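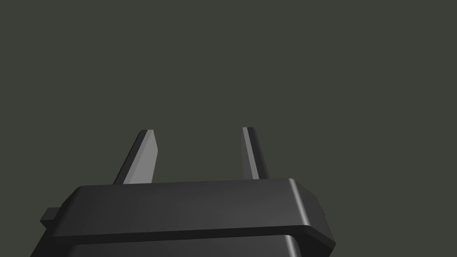 Page last changed: Wed 27 December

The color everyone is painting their hallway

Olive gray. Dark, flat, a bit swampy. Five years ago you couldn't give it away. Now it's on every other front hall between the river and the ring road, and Lempi Harju has mixed most of it.

She runs the paint counter at Říha, the narrow shop behind the tram stop. Opened in 2000. Same counter, same tinting machine until last February, when it finally quit halfway through a gallon.

"People come in with a sock," she says. A sock, a coat button, once a dead leaf in a sandwich bag. Match this please. She does it by eye first and then checks.

The shop's own dark shade is called Janetness — after a customer who sent it back again and again, greener, browner, less green, until Harju wrote her name on the lid. Janet moved away. The color stayed. 645 cans sold this year, up from 28 the year it went on the card.

Why so dark? Small halls never get much light anyway, Harju says, so quit fighting it. White in a dim hall goes dingy. Deep colors look like you ment it.

Her rules, quickly. Two coats, always. Flat finish, not eggshell, unless there are kids or a dog. Paint the baseboards too. Ceiling — up to you, she's gone off dark ceilings herself.

And test it. A big patch, not a stamp. Look at it at breakfast and again with the lamp on. She has seen people buy for a whole stairwell off a card the size of a cracker, then come back furious on Monday.

Next up is a brick pink she's calling Jovisari. Three test pots out so far. One of them is in teh shop bathroom, if you want to ask for the key.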